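4.3 Loading the Cup Magazine

The Flumar 208 vending unit accepts single-wall and double-wall paper cups. Cups must taper toward the base so that the drop ring can separate them.

1. Switch the unit to Standby and open the front door.
2. Turn the magazine lock counterclockwise and swing the magazine out.
3. Remove the sleeve from the cups. Fan the stack once to free any nested rims.
4. Insert the stack with the bases facing down.

Note: Leave 14 mm of clearance below the magazine cover.

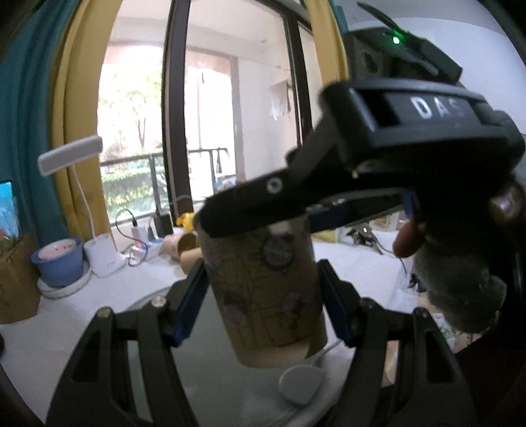
Fig. 4-2. Printed paper cup, tapered type.

5. Close the magazine and turn the lock clockwise until it clicks.
6. Select Service > Cup Test. The unit drops 2 cups.

CAUTION: Keep fingers clear of the drop ring during the cup test.

If error 690 is displayed, remove the stack, check for crushed rims and repeat from step 3.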